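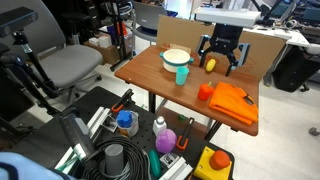 Fig. 1. Tabletop with toy vegetables, a pot and a cup.

Unit 5: Light bounces and noise

For the exercise we use the Manalo scene file. Set the samples to 190 and the bounces to 5, then render a small region first – it saves much time. Write down the render time.
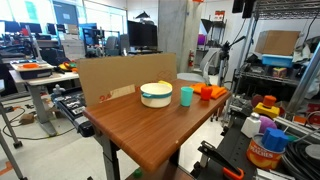
After this, raise the samples to 2000 and compare the dark corners. If bright dots remain, lower the clamp value a little. Do not change the lamp size yet – we will treat soft shadows in Unit 6. Please hand in both renders, with your notes.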